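Pritex Wood Oil: Set-Up and Use Guide

Section 4. Oiling a Wooden Tabletop

You are going to love this part! The first coat on a bare or tired tabletop brings out color you forgot was in there, and the work itself is easy once the prep is done. Read all the steps before you open the can.

Before you start

1. Clear the table and wipe it with a barely damp cloth. Let it dry overnight.
2. Sand with the grain using the medium pad, then the fine pad. Go lightly near the edges - it is very easy to round them over by accident.
3. Vacuum up the dust, then go over the top once more with a dry cloth.
4. Open a window and lay paper on the floor under the table.

Note: If your top still has varnish on it, go back to Section 3. Oil will sit on varnish and stay sticky for days.

First coat

5. Stir the oil slowly for a full minute. Don't shake the can.
6. Pour a small puddle, the size of a coaster, and spread it along the grain with the white pad. A 300 ml can is plenty for most kitchen tables.
7. Wait 13 minutes, then wipe off everything that hasn't soaked in. Keep wiping until a clean cloth slides without dragging. 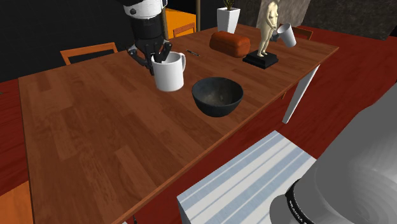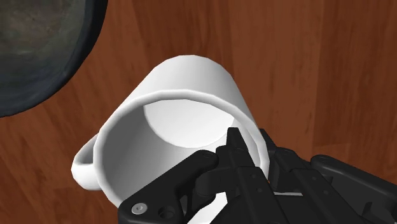 Tops made of many joined strips are a joy to oil, and they do need a little extra attention. Each strip drinks at its own pace, so check for dull patches while the coat is still fresh and feed those again. Don't try to even out the color between strips. On a reddish-brown top like the one under the white mug, those small shifts in shade from one strip to the next are half the fun, and the oil makes them richer. Work the full length of a strip before you move over to the next one, and finish with the front edge.

Second coat

8. Leave the table alone for 24 hours, then rub it lightly with the fine pad and repeat steps 5 to 7 with half as much oil.
9. Wait a week before you set anything heavy or hot on it. Light use is fine after two days.

CAUTION: Oily cloths can heat up and catch fire on their own. Spread them flat outdoors to dry, or soak them in water and seal them in a metal can. Never leave them in a pile.

Looking after the finish

Wipe up spills when you see them and use a coaster under wet glasses. A fresh thin coat every November keeps the top in great shape through the dry heating months. For refills, ask for part 2537.

Guide text by Flynn Halliday. Revised July 14, 2022.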